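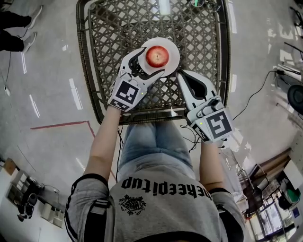
Record fewer takes and vary them more, one reader told me when I asked about this in August, and I've been chewing on it ever since. I did the opposite and recorded heaps! We now have 700 demonstrations of picking an apple up from a plate and putting it back down, all done by people with a hand-held gripper in each hand, and I love how quick it is compared with driving an arm by joystick.

The trained policy is good fun to watch but patchy. Over 39 trials on our arms it got 23 clean lifts. Most of the misses are the same miss: the left fingers close a bit early and the apple rolls toward the rim. The other arm is supposed to stay out of the way until the plate needs steadying, and sometimes it wanders in anyway.
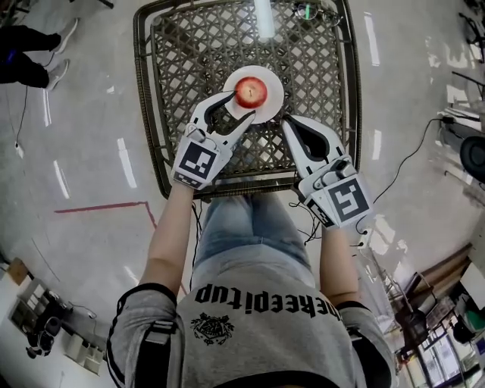

We use the Sterkuler training code with default settings, one head view plus the view from each gripper. Pose comes from the square markers on the gripper backs. My hunch is that the idle hand is the trouble, as our people rest it wherever they like. Should I be telling them where to park it, or is the natural mess good for the model? And is there any point recording more before I sort that out?

Posted by quollbot, Dec 2, 2024

marker_magpie

Great project, and 23 from 39 is a healthier start than we had! I'd stop recording for a bit and look at what you've got.

Plot the opening of each gripper against its distance to the fruit, one line per take. We did this on our Fleltau set and found two colours of behaviour, so to speak. Some people close while still moving in, others stop, wait and then close. The policy had learned a blend of the two and shut its fingers partway through the approach, which sounds a lot like your early close. We picked one habit, kept only the takes that matched it, and retrained on the smaller set. Same code, same network, and the rolling nearly went away. 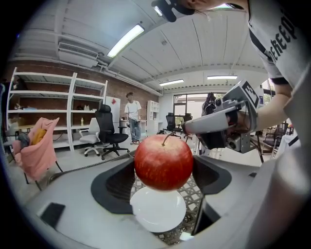 For the idle hand, I'd give people a loose area to stay in and leave the exact spot up to them. A fixed parking spot worked for us until the arm started a few centimetres off, and then it had no clue how to get back. A loose area gives you plenty of ways home.

Also check your clocks. If the gripper view lags the head view by even a couple of frames, the close will look early in training no matter how tidy your people are. Clap the fingers together at the start of every take and line the streams up on that - it's cheap and it works a treat.

Then run 20 trials with the apple in fresh positions before you decide on more recording. Keep those positions written down so you can repeat them.

plover77

Just turn the speed down. Worked for me.

dralberg_or_bust

Agree with the first answer, mostly. One extra: train once with the head view left out. On the Dralberg bench ours got better at grasping that way and worse at finding the plate, and that told us which camera it had been leaning on. Takes one overnight run.

Comments

quollbot: Did the plot this morning. Two habits, plain as day, and one of them is mine! Checking clocks next.

marker_magpie: Ha, beauty. Please post the new numbers, even if they're worse.

wattle_and_wire: Does the clap trick still work if the fingers are soft? Ours barely make a sound, so we'd be going by picture alone.

marker_magpie: Picture alone is fine, look for the first frame where the tips meet.

Related

Marker pose jumps when the wrist tilts
Phromma hand-held grippers: how tight should the finger spring be?
Sorting demonstrations by who recorded them
Two arms, one policy or two?
Best way to label failed takes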